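Section 4: Levelling and Fixing the Desk Frame
Kodberg Jestel 200 sit-stand desk – Installation Guide

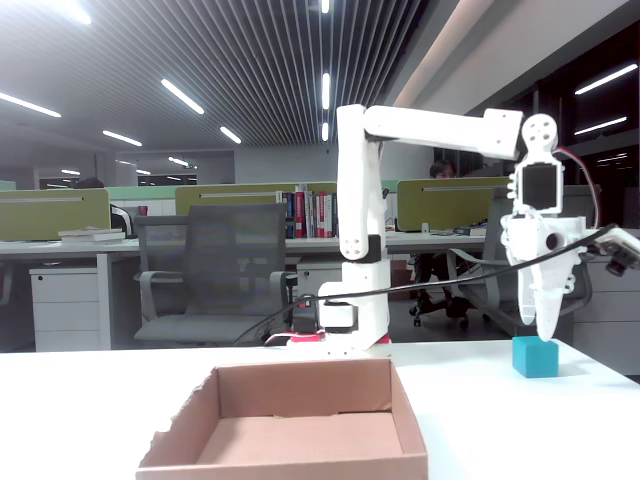

Complete this section after the legs and crossbar have been joined (Section 3) and before any cable tray or screen arm is fitted. The desk must stand in its final position, as the feet will need to be set again if it is moved to another part of the floor. The steps apply to all worktop finishes. On white tops, such as the one in the open-plan office shown, pencil marks are hard to remove, so use masking tape for any marking out. Equipment that stands directly on the worktop should be taken off before the feet are adjusted.

Tools needed
Spirit level, 60 cm or longer
5 mm hex key (supplied)
13 mm open-ended spanner
Tape measure

CAUTION: Disconnect the control box from the mains before starting. The legs can move without warning if a handset button is pressed while the frame is tilted.

4.1 Setting the feet

1. Screw all four feet fully in, then back each one out by two turns.
2. Place the spirit level along the rear edge of the worktop. Turn the foot at the lower end anticlockwise until the bubble is centred.
3. Repeat along the left and right edges, adjusting the front feet only.
4. Press down on each corner in turn. If the desk rocks, lower the foot under the raised corner a quarter turn at a time.
5. Hold each foot still and tighten its locknut against the leg with the 13 mm spanner.

Note: On carpet, leave the desk loaded overnight and check the level again the next day. Thick underlay may need a second adjustment.

4.2 Fixing the worktop

1. Check that the overhang is the same at both ends of the frame. Measure from the outer face of the leg, not from the bracket.
2. Fit the eight M6 screws loosely through the side brackets.
3. Tighten the screws in diagonal pairs with the hex key. Do not use a powered driver – the inserts in the worktop will pull out.

Frames supplied with the Grollow side brackets have slotted holes. Start each screw in the middle of its slot.

4.3 Resetting the height

1. Reconnect the control box and switch on at the wall.
2. Press and hold the down button until the legs reach the lowest position and stop. Release it.
3. Press and hold the down button again until the display reads 104, then release.
4. Raise the desk to full height and return it to sitting height. Both legs should start and stop together.

If the display reads 105, the reset has not been accepted. Switch off at the wall, wait two minutes and repeat from step 1. If the reading stays the same after three attempts, check that both leg plugs are pushed fully home in the control box.

CAUTION: Keep a clear gap between the worktop and any window sill or shelf throughout its travel.

Replacement feet and locknuts are listed as part 210 in the Deligiannis spares sheet packed with the frame. Continue to Section 5, Cable Tray.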